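# 4. The Gap Beside the Refrigerator
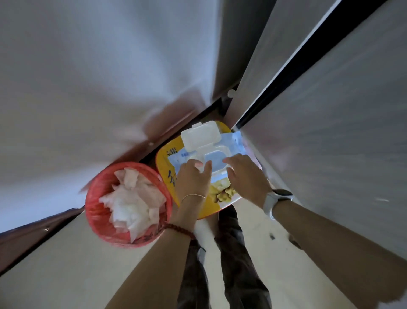
Every refrigerator in a Rondance kitchen has a gap next to it, and every gap gets used, whatever the planning drawing says. Ours allows 31 cm between the cabinet side and the appliance, too wide to ignore and too narrow for anything you would call furniture. Most households end up with a bin in it and something useful standing close by. A pack of wet wipes on top of a box is a good choice, as long as you shut the lid after use. Left standing open the way it is on this pack, it lets the top wipe dry out, and the top wipe is the one you will want in a hurry. A red bin with a red liner is fine too. Tissues up near the rim mean it is time for step 3.

## 4.1 Before you start

You need a flashlight, a damp cloth and a fresh liner. If you are fitting the Nolter pull-out tray (part 1155), have it unpacked and within reach. You will not want to back out of the gap to look for it.

**Caution:** Do not lean on the refrigerator to get down or up. It may roll, and you will go with it.

## 4.2 Clearing the gap

1. Take out anything standing on the floor, tallest first.
2. Shine the flashlight toward the wall. Remove what you find. Magnets go back on the door; grapes do not.
3. Tie off the bin liner before lifting it. Once it is heaped, a liner lifted by one edge will empty itself onto your feet.
4. Wipe the cabinet side from top to bottom, then the floor from the wall outward.
5. Let the floor dry. Five minutes is plenty, whatever the person waiting for the milk tells you.

**Note:** Use no scouring powder on the cabinet side. Elfriede Haberkorn in our service office keeps a drawer of photographs from customers who did.

## 4.3 Putting things back

1. Set the bin nearest the front, where you can reach it without kneeling.
2. Place boxes flat on the floor or on the tray. The tray is rated for 2 kg. A full carton of detergent weighs more than that, and so does a cat.
3. Stand wipes on top of a box, opening upward. Press the lid until it clicks.
4. Leave the back 55 mm clear for air. Paper bags folded "just for now" count as an obstruction.

**Caution:** Keep aerosols and anything flammable out of the gap. The side of a refrigerator can get warm.

## 4.4 If the tray will not slide

- Check for a clothespin on the left runner.
- Check that the bin is not standing in front of it.
- Check the runner again. There is often a second clothespin.

If it still sticks, remove both screws, turn the runner over and refit it. The arrow points to the wall. Early trays had no arrow; for those, see Section 9.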